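4.2 Why the bottle gourd splits people

The first thing we learned in the sorting sessions is that people love gourds. We had expected polite boredom after the first hundred cards, and what we got was arguing, laughing and long stories about grandmothers. Participants in Brurside were given a set of 500 shape cards and asked to put each one in a pile with a name of their own choosing. They could make as many piles as they liked, rename them halfway through, and leave a card out if it fit nowhere. Most sessions ran well past lunch, and several people asked if they could come back on Wednesday and finish!

Simple shapes behaved just as the earlier work by Makhubela and Sabbagh would lead us to expect. Long, even shapes went with cucumbers or clubs, and nearly round ones went with melons or balls. The real fun began with the waisted shapes, the ones that narrow in the middle and swell again on both sides. A waist seems to change the question people ask themselves. Once a shape has one, the sorter has to decide if it is a single thing with a neck or two things that have been joined, and the name of the pile depends on that choice (Figure 5).
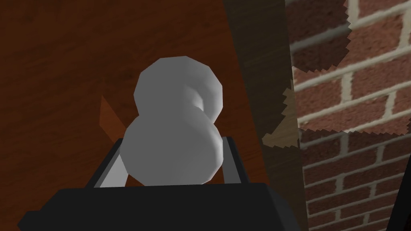

Figure 5. A two-lobed form with a narrow waist, the upper lobe somewhat smaller than the lower.

Sorters who took the one-thing view tended to reach for container words: bottle, flask, jug, calabash. Those who took the two-things view used words for stacks and pairs, with "snowman" far ahead of the rest in Numholm and "double" or "twins" more common in Akpan. What delighted us is how firmly people held to their view once they had it. A sorter who called one waisted card a bottle nearly always called the next one a bottle too, even when its neck was much deeper. The reverse held as well. We came to call this the first-waist effect, and it shows up in all three towns.

Across all sessions we logged 3004 placements of waisted cards, of which 1441 went to piles with a container name. The remainder were divided among stack names, animal names and a small but very lively group of food names (pear was a favorite, and so was peanut). We had thought that age would explain much of the split. It explains very little. Growing up in a house where dried gourds were used for water or grain is a far better guide, and the sorters told us so themselves before we had run a single test. One Akpan participant put it this way: "If you have carried it, it has a neck. If you have only looked at it, it has two heads."

We don't want to lean too hard on one remark, lovely as it is. The card order was shuffled for each person, but the practice cards were the same for everyone, and one of them was a wine bottle. Ramasamy has pointed out that this may have nudged some sorters toward container words early on. A second run with a plain set of practice cards is planned for December, using the Pludus card layout so that the results can be compared directly. Section 4.3 turns to handles, where the same people who agreed on almost nothing about waists agreed at once.

Correspondence: Oduor Mrema, Shape and Naming Group, Brurside | © The authors | Back to top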